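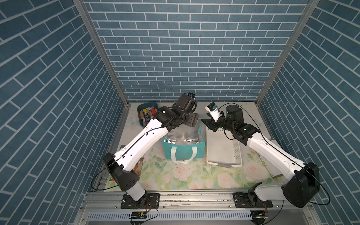
TV SCHEDULING AND RENEWALS

Zeltara orders second season of Leldale, moves it to the early slot

7 December 2019

Zeltara has ordered a second season of Leldale, its half-hour comedy set in the office of a small-town bus company. The new season will have 10 episodes, the same number as the first. Production is due to begin in May, again with Larkell as the lead studio.

The renewal comes with a change of slot. Season one aired in the later of the network's two comedy positions, directly after the hospital drama. Season two will open the evening and will have no scripted lead-in. The network has not said whether the drama will move as well.

The early position is subject to the network's stricter content rules. In practice this means fewer bleeped lines and shorter bar segments. Two season one episodes, the pilot and the one with the retirement party, were trimmed for their early-evening repeats, and those trimmed versions are the ones now in the repeat package. Viewers who recorded the first airings have the full cuts.

Running time is also affected. Episodes in the later slot ran 22 minutes without commercials. The early slot carries one more commercial break, and the writers have been told to plan for a cold open, three acts and a short tag. Season one had no tag. The closing gag, where it existed, played under the credits and was usually lost when the network squeezed the credits to the side of the screen to promote the next program.

How the ratings looked

Leldale started well, lost viewers through its third and fourth episodes, and then held level for the rest of the run. Holding level counts for more than the opening number in renewal decisions at this network. Delayed viewing added a larger share than it did for the other new comedy of the season, which was canceled after its initial order. The repeat airings did better than expected among households that had not watched the first run – a pattern that probably helped the case for an earlier hour.

A comedy without a lead-in has to bring its own audience, and numbers for the first weeks in the new slot should be read with that in mind. A drop from the season one average would be normal. The figure to watch is the change between the second and fifth weeks. 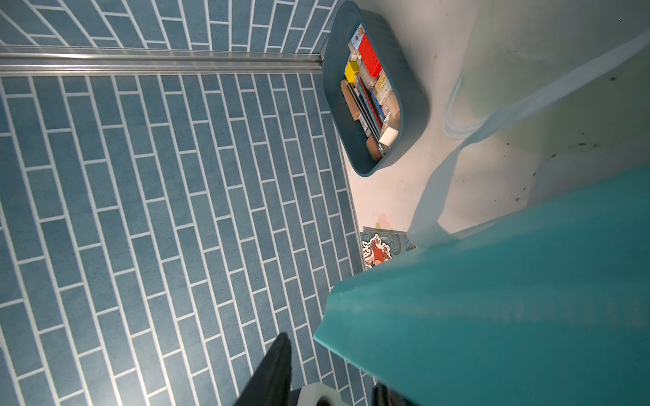 The order also settles the question of the cliffhanger. The season one finale ended with the dispatcher's transfer request still in its envelope, and the studio had filmed an alternate last minute that closed the story in case the show was not picked up. That version will not air. It is expected to be included with the home release, along with a set of deleted material from the depot episodes.

Cast and sets

All series regulars are under contract for a second season. The two recurring drivers have been raised to regular status, and the part of the regional inspector, seen in four episodes, will continue as a recurring role. One writer's assistant from season one has been promoted to staff writer.

The office and break room sets were kept in storage after the finale and will be rebuilt on the same stage. The depot exterior was a real location and has to be booked again. If the booking fails, exterior scenes will be moved to the street side of the building, which was used only once in season one, in the snow episode.

International airings

The Spanish dub is being handled by a studio in Cáceres. Season one is dubbed through episode six, with the remaining episodes to follow before the second season reaches that market. The dub uses the original broadcast cuts, including the longer pilot. Subtitled versions use the trimmed cuts, so dialogue in the two versions does not match in a few places.

A premiere date for season two has not been set. With production beginning in May, a fall start is possible but leaves little margin – the first season needed longer in editing than planned. Premiere dates will be added to the schedule page when the network confirms them.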